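Point d'étape novembre – évaluation du kit Brulleo pour Wilach

Bonjour à tous,

Je vous avais promis des nouvelles avant la fin du mois, les voici, un peu en vrac ! Le kit Brulleo (le logiciel de tri et son module de prise, vendus par Flundow) tourne maintenant sur notre bras Franka Emika. L'installation m'a pris 3 jours au lieu d'un seul, surtout à cause d'une notice qui renvoie sans arrêt à une ancienne version des menus. Le support a répondu vite, je le note à leur crédit.
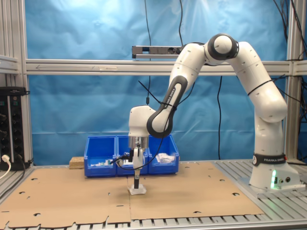
Côté essais, on en est à 264 prises sur les 500 prévues dans la convention. Je préfère ne pas vous donner de taux de réussite tout de suite, le dépouillement des journaux n'est pas fini et je me méfie des chiffres à mi-parcours. Mon impression d'utilisateur : les petits objets rigides, ça va franchement bien. Les choses molles ou froissées, c'est une autre histoire, et j'ai passé tout un jeudi à refaire les réglages de force.

Le changement de série demande 45 minutes, recalibrage compris. C'est long – Flundow annonce une mise à jour là-dessus, je demande à voir. 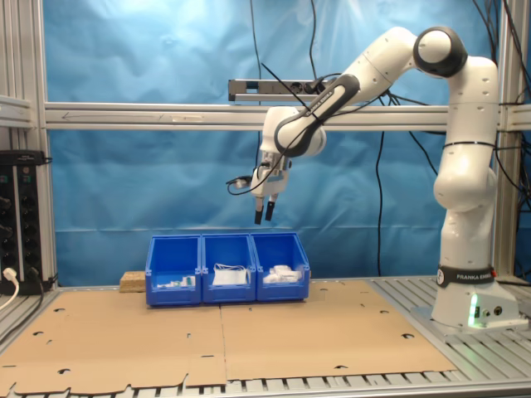
Pince au-dessus des bacs bleus, poste d'essai Brulleo.

Pour la suite, je termine les prises restantes, puis je passe au module Toma, l'option de suivi à distance. La licence d'essai est déjà activée. Budget : rien à signaler, sauf les doigts de rechange que j'aimerais commander maintenant si vous êtes d'accord. Il me faudrait votre feu vert par retour de mail.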